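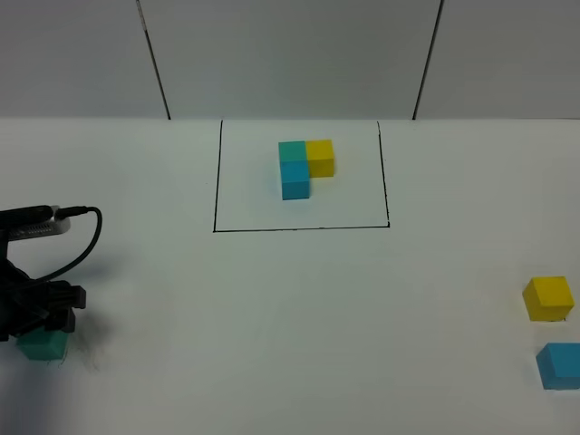

## 3. Setting up the table and building a flat pattern

Read section 2 first if the blocks have just come out of the box. The steps below cover the Plinby block set, part 2819, used on a white tabletop with a drawn outline. The pattern cards are numbered 1 to 32, and all of them can be built flat, on one level.

### 3.1 Marking the outline

1. Wipe the tabletop with a dry cloth. Crumbs and grit keep the blocks from sitting flush.
2. Measure a rectangle 400 mm wide toward the back of the table.
3. Draw it with a fine black pen and a ruler. Keep the lines thin. A thick line makes it hard to tell whether a block is inside or on the edge.
4. Leave plain table on both sides of the outline. Spare blocks go there.

**Note:** On a table you can't write on, tape down a sheet of white paper and draw on that. Tape all the way along the front edge, or a sleeve will catch it.

**Caution:** Test the pen on a hidden spot before you draw straight onto the table. Some inks don't come off painted or varnished surfaces.

### 3.2 Building the corner pattern

The corner pattern uses three blocks – teal, yellow and blue – and makes an L. It is the best one to start with.

1. Put the teal block down first, toward the back of the outline and well clear of the lines.
2. Put the yellow block directly to the right of it, faces touching.
3. Put the blue block directly in front of the teal one, again with faces touching.
4. Leave the space to the right of the blue block open. A fourth block there turns the L into a square, and the square has its own card.
5. Look along the front and side faces. If one block is turned, square it up with a fingertip.

**Note:** Teal and blue are easy to mix up under warm bulbs. Set one of each side by side before you start. The teal is the greener of the two. If you still can't tell, move to a window or change the lamp.

### 3.3 Adding and moving blocks

Work from the back of the outline to the front. That way you aren't reaching over finished work.

1. Hold the block by two opposite sides, near the top.
2. Bring it in from the side that has the most room.
3. Lower it straight down, a little away from its neighbor.
4. Let go, then slide it the last bit until the faces meet. 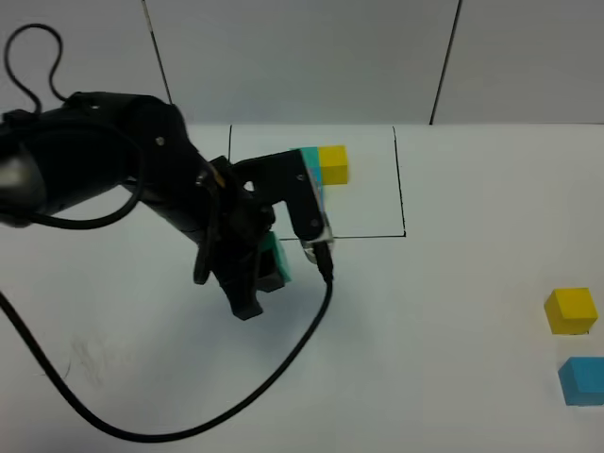

Keep spare blocks outside the lines until they're called for. Anything inside the outline counts as part of the pattern when you check it against the card, including a block you only meant to park there for a minute.

If you knock a block out of place, don't try to push the whole group back together at once. Take away the loose block, straighten what's left, and place it again from step 1.

**Caution:** Blocks left near the edge of the table get swept off. Dropped corners will dent, and a dented block rocks when it's set down.

### 3.4 Clearing the outline

1. Separate the blocks before lifting them. Slide each one away from its neighbor until there's a strip of table showing between the two.
2. Move them out of the outline one at a time.
3. Stand them a short distance apart, so there is room to get hold of the sides.
4. Check that no block is left on a line, then choose the next card.

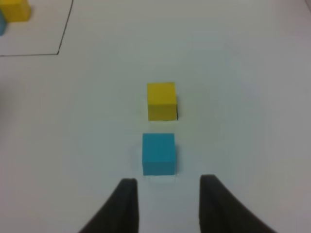 *Fig. 3-3. Blue and yellow blocks with a narrow gap between them.*

**Note:** When you're finished for the day, put the blocks back in the tray by color, teal at the left. Don't store them damp. For cleaning, see section 5.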